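# Hunham Wool Throw, Moss Green
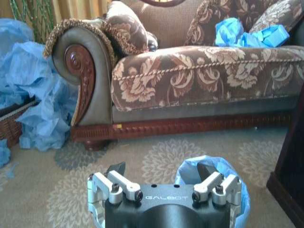 *Brown floral sofa and patterned rug*

I started selling these throws because I couldn't stop buying them for myself! The Hunham is the heavy one, 50 by 72 inches, woven in a soft herringbone with a short twisted fringe on both ends. It's big enough to tuck under your feet and still pull up to your chin (I've tested this a lot).

If you have a busy floral couch, go for the moss. I was nervous about putting a plain color next to all those flowers, but it calms everything down and my customer Oana Matei has ordered 2 more since November.

**Care:** Cool hand wash, dry flat. Please don't put it in the dryer, I ruined one that way and I'm still sad about it.

**Colors:** moss, oat, brick, and a dark blue I call Ivodness

**Weight:** 4 lb

Shipping takes up to 8 days. I fold and wrap every one myself, so if you want a gift note just type it in the box at checkout and I'll write it out by hand.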